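2021-08-29 工作日志

腕部位姿估计模块,项目代号 Zutidetti

上午九点到岗,先处理夜间回归测试的结果。全部用例中有两项未通过,均属时间戳对齐部分。查阅记录后确认,问题出在上周合并的缓冲区改动:当左右腕数据到达顺序颠倒时,插值函数取用了后一帧的姿态作为起点,轨迹因此出现一个短促的回折。已将该改动撤回,另开分支重写,原有接口保持不变。撤回后重新运行测试,两项均通过,结果已归档至组内服务器。

随后整理标记检测部分的参数。目前腕带各面均贴有方形标记,检测程序对每一枚标记单独求解位姿,再依据腕带的几何模型合并为一个刚体位姿。此前合并时对所有标记赋予相同权重,斜向标记的角点误差较大,合并结果随之抖动。今日改为按标记在图像中的投影面积与法线夹角加权,夹角超过60度的标记不再参与求解,仅用于身份校验。该阈值写入配置文件,不再硬编码于源程序之中。

权重改动引出另一处须说明的事项。腕带几何模型系由Hao工具包的标定程序生成,程序默认腕带为正多边形,而佩戴后腕带会随手腕粗细略有变形。现行做法为每次佩戴后重新标定,操作人员缓慢转动手腕,程序采集足够数量的相邻标记对后自动结束。今日将结束条件由固定时长改为协方差收敛判定,并在界面上增加未覆盖标记的提示。标定文件命名规则同步更新,旧文件仍可读取,但会在日志中给出警告。

午后检查桌面操作片段的检测情况。此类片段为第一视角,双手在桌面上方活动,双腕均须保持可检。重点核对两个方面:其一为手臂前伸时腕带侧面标记的可见性,其二为桌面印刷品对检测程序的干扰。

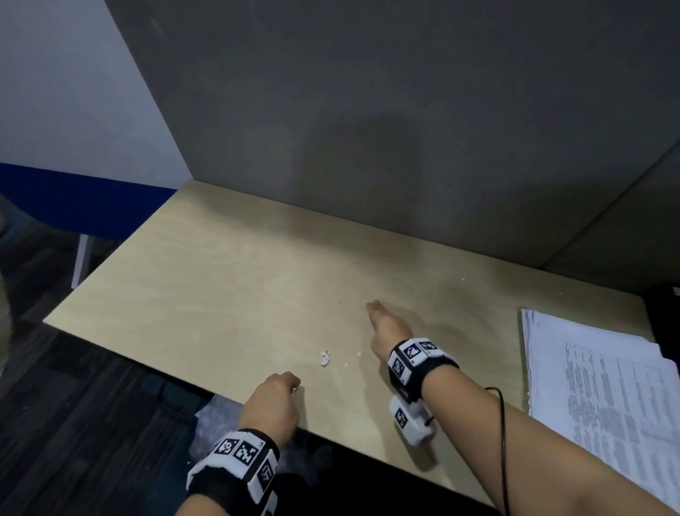
图一 桌面操作片段,双腕佩戴标记腕带,右侧为印有文字的纸张。

核对结果记录如下。左腕可辨认三枚标记,朝上及朝右的几面均有覆盖,合并求解的条件较好。右腕腕带同样可辨认三枚,大小与朝向差别明显,正适于检验新的加权方式。右前臂下侧的白色模块自带一枚标记,现行程序将其视为独立刚体,不并入腕带模型。考虑到模块与腕带之间可能存在相对位移,此项处理予以保留,待有实测数据后再议。

关于印刷品干扰,纸面文字密集,字号较小,自适应二值化后可能产生大量细碎轮廓。轮廓本身不致造成误检,但会拖慢候选四边形的筛选。今日在筛选之前加入最小周长限制,并将多边形逼近提前至角点细化之前执行。改动后在同一批片段上重新计时,单帧检测耗时降至23毫秒,较改动前的31毫秒有所缩短,检出的标记编号与改动前逐帧一致。上述数据仅在本组工作站上取得,部署设备上的表现须另行测定。

桌面平面估计一项亦有进展。规划模块需要桌面高度作为约束,此前由人工输入。现改为由深度点云拟合,拟合时先以腕部位姿剔除手臂附近的点,再作随机抽样一致性估计。浅色桌面纹理较弱,深度图中存在空洞,拟合仍能收敛,但边缘处残差偏大。细小物体的高度接近深度噪声水平,仅凭点云难以与桌面区分,感知模块应结合彩色图像进行分割。此意见已写入接口文档,提请感知方向审阅。

下午四时参加与Drundenetti方面的例行线上会议。对方希望轨迹输出附带置信度,以便控制端在置信度不足时降低跟随增益。本组同意在消息结构中增设该字段,取值由合并求解的残差换算而来,换算公式随接口文档一并提供。对方另提出将坐标系统一至桌面坐标系,本组认为此举会使轨迹精度受制于平面拟合,建议仍以头部相机坐标系输出,由使用方自行变换。双方未形成一致意见,留待下次会议讨论。

会后修订接口文档,补充置信度字段的定义、缺测时的取值约定及版本号。缺测时不得以上一帧数据填充,须明确标为无效,此条在文中单列。文档已提交审阅。

今日遗留事项:

一、缓冲区改动重写后,补充左右腕数据乱序到达的测试用例。
二、在部署设备上测定单帧检测耗时。
三、右前臂模块标记与腕带之间相对位移的实测方案,尚未拟定。
四、置信度换算公式中的比例系数目前凭经验选取,需以标定数据重新拟合。
五、十月版本的功能冻结清单,待平面估计部分评审后提交。

十八时三十分提交当日代码,夜间回归测试已排入队列,测试范围包括加权合并与轮廓筛选两处改动。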